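4.2 Garment handling with the Falora kit

The Falora hand-held gripper kit was reviewed over 20 sessions in April. Each session followed the supplier's written procedure, and two operators took turns with the tool. Setup required 4 minutes on first use. The pads held knitwear well – thin woven cloth was less reliable – and the supplied guide gives little advice on changing them.

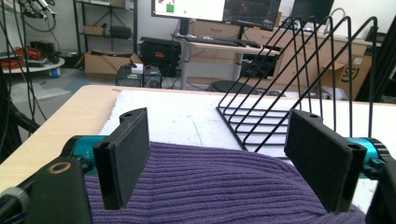

Figure 2. Falora gripper above a purple ribbed knit garment, with a black wire basket to the right.

Jean MacLeish wrote in response to the draft that the grip rating should be reported separately for each fabric, as buyers will otherwise expect the same result on every item.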